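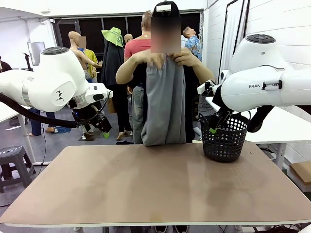

Grey garment held up at the table, black basket to the side, mannequins behind.

README for the Stonwood folding set

Hello! I look after this folder, so if something in it is muddled, write to me (Leonora Macaraeg) and I'll put it right. It's all about clothes going in and out of a basket and getting folded on a table. There are 200 clips, sorted into 4 folders by type of clothing: tops, bottoms, coats and odds and ends. Hats went into odds and ends after a long argument with Jomar Lumanlan, which I lost.

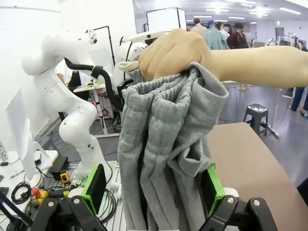 Grey knit, gathered in one hand at the top edge.

The bottoms folder is my favourite, and the biggest, with 71 clips! Thick soft fabric is a pain to fold neatly, because it springs back up and the waist never wants to lie flat. I've labelled each clip with the type of clothing, the colour and the stage (lift, spread, fold, stack).

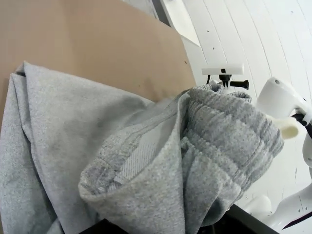 I've used "waist" for any stretchy band at the top and "hem" for the bottom edge of a leg, sleeve or body. Aníbal Louro wrote "cuff" for nearly everything back in October, so if you find a stray one in the notes column, that's why. Grey and light grey are one colour in the labels, by the way.

Still to do: the coats need their stage labels checking, and 70 of the tops have no notes yet.

Last updated 13 December 2022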